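Irketti Pottery Studio -- Frequently Asked Questions

Booking and membership

Do I need any experience to come to an open session?

You need to have done our beginners' course or something like it elsewhere. Open sessions are not taught. A technician is in the building to help with equipment and glaze questions, but they will be loading kilns and mixing slip for most of the time. If you have never touched clay, book the six-week course first.

How do I book the beginners' course?

Through the booking page. New dates go up at the start of the month before the course begins, usually in the evening. Each course has 11 places. If it is full, join the waiting list -- people do drop out in the last few days, and we work down the list in order. We can't hold places by phone or email.

What does membership include?

A shelf, use of the wheels and handbuilding tables in any open session, and glaze from the shared buckets. Clay and firing are charged separately. Members also get first choice of the weekend workshops.

Can I pause my membership?

Yes, for up to three months in a year. Tell us before the first of the month and clear your shelf. If your work is still on the shelf we have to carry on charging for it.

Can I share a shelf with a friend?

You can, but one person has to be the named member and pay the bill. Both of you need to have had the safety talk.

Clay

Which clays can I use?

We sell four: a white earthenware, a buff stoneware, a grogged crank and a smooth porcelain. The stoneware is what most people want. Please don't mix them at the same table without wiping down in between. A few specks of crank will ruin somebody's porcelain.

Can I bring my own clay?

Only if it is a shop-bought stoneware and you show us the bag. We need to know the firing range. A low-firing clay put into a stoneware kiln can melt, and when it does it takes the shelf and everybody's pots with it. Clay you have dug yourself has to go through a test firing in a saucer first. Ask Algirdas Laur, who keeps the test tiles.

What happens to leftover clay?

Put it in the reclaim bin that matches the clay body. Lids are labelled. No sponges, no needles, no paper towel. Reclaimed stoneware is sold at half price when we have it, and it is perfectly good for practice.

Making

How thick should my walls be?

Aim for the thickness of a pencil or a little less on handbuilt work. Thrown pots can be thinner. Very thick bases are the usual cause of things blowing up in the bisque firing, so turn them or hollow them out.

How do I make a lid that fits?

Make the pot and the lid at the same sitting, from the same bag of clay, and measure with callipers while both are wet. Dry them together, lid on, under loose plastic. They should also be bisque fired together. A lid made a fortnight later will have been dried differently and will rarely sit flat.

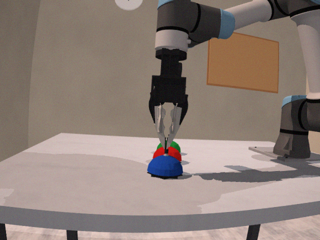
If your lid has a knob, score both surfaces well and use slip from the same body. Knobs that come off have nearly always been stuck on when the lid was too dry. For a hollow knob, put a pinhole in it somewhere it won't show.

My handle cracked. What did I do wrong?

Most likely it dried faster than the mug. Wrap the handle in a strip of plastic for the first night and leave the rest loosely covered. Pulled handles can be left to stiffen a bit before you attach them, but they should still bend.

Firing and glaze

How do I get my work fired?

Leave dry work on the "to bisque" rack with a firing slip filled in. Write your name, the clay and the height. Anything without a slip goes to the lost shelf. Bisque firings usually go in twice a week and glaze firings once, depending on how full the kiln is.

How is firing charged?

By height and width, measured with the wooden gauge on the rack. Round up. Triin Paju can work out a price for anything that won't fit the gauge, such as large platters.

How far up can I glaze?

Leave a clean band at the foot, as wide as your little finger. For the runny glazes (marked with a red lid) leave twice that. If glaze sticks to a kiln shelf we charge for grinding it off.

Are your glazes safe for food?

The shared glazes on the left-hand rack are, once fired to stoneware temperature. The ones on the right-hand rack are for decorative work only. If you layer two glazes we can't promise anything about the result.

How long do you keep finished work?

Six weeks. After that it goes in the charity sale in July, or into the skip if it is broken. We do send one reminder.

Visiting

Is there parking?

Not on site. The 133 and the 161 both stop at the end of the road, and there are bike stands by the back gate.

Can children come?

From age 9 in the family sessions, with an adult. Open sessions are for over-16s.

Who do I contact about something else?

Rodica Pană looks after bookings and payments. For equipment faults, write it in the book by the sink so that the next person sees it too.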